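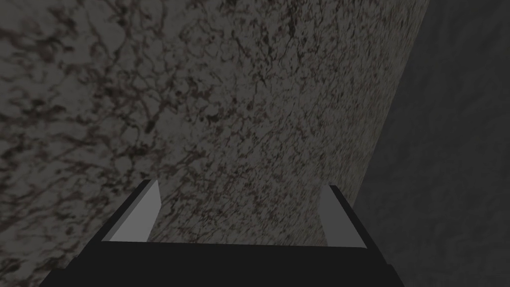 Showroom Assistant, part time – Nwankwo Tile and Stone, Gullville
Posted 1/12/25

We are looking for a friendly, patient person to join us in our showroom on the Celholm road, where we have been helping people choose floors, walls, and countertops for longer than some of our customers have been alive. The job is three afternoons a week plus Saturdays, and it would suit someone who likes talking to people and doesn't mind when a customer changes their mind, goes home, sleeps on it, and comes back to ask for the first sample again. That happens a lot, and we think it's a perfectly sensible way to buy a kitchen.

You would be working with Musa Ekpo, our showroom manager, who has a wonderful memory for which family has which bathroom floor. Most of your time would go to greeting visitors, pulling samples, writing up quotes, and calling people when their order comes in. There is also a fair amount of tidying, because samples have a way of wandering. We keep 242 of them out on the racks and more than 1000 in the drawers behind the counter, and it makes such a difference to a busy Saturday when they are all back in their places. 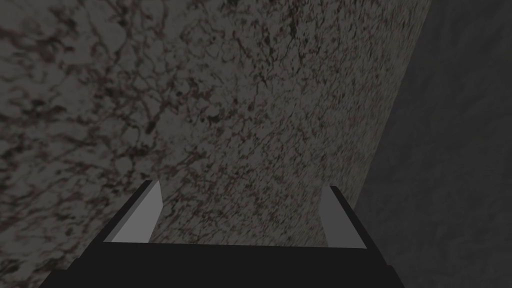
Customers often come to us with only a feeling to go on, and a big part of the job is helping them put a name to it. Someone will say they want "something calm" or "not too shiny," and you'll need to ask a few gentle questions about the room, the light, the kids, and the dog. You'll soon get to know the questions that come up with each kind of finish, too. With a speckled, stone-like surface as large as the one shown here, people nearly always want to know how it would look in a small room, and we'd much sooner lend them a sample to take home over the weekend than give them a quick answer at the counter. Please don't worry about making a sale on the first visit – we never do.

It will help if you are comfortable with basic math, can lift a box of tile with a bit of care, and have clear handwriting for the sample tags. We use the Losport ordering system for quotes and deliveries. It takes a little getting used to, but Musa is a kind teacher and we'll make sure you have time to practice before you're on your own with it.
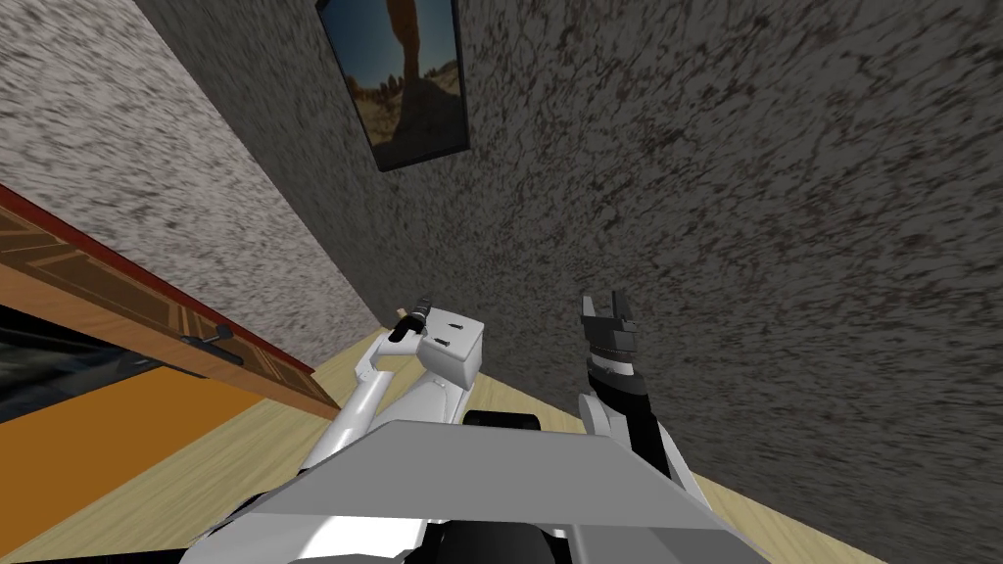 Do I need to have worked with tile or stone before?
Previous experience is welcome but not required, and we will train you during your first 2 weeks, on full pay.

Once you've settled in you'll have the usual store discount, paid time off, and a $200 allowance each year for work shoes and clothes. There may be a chance of more hours from June, when half of Gullville seems to decide it needs a new patio, so do tell us if that would interest you.

To apply, please drop off or mail a short letter to Musa Ekpo at the showroom, with a phone number and the best times to reach you. A resume is fine but a letter is what we really like to read – tell us about work you've enjoyed, paid or unpaid, and which days you could be with us. We reply to everyone who writes, though it sometimes takes us a week or so, and you're very welcome to stop in and look around before you make up your mind.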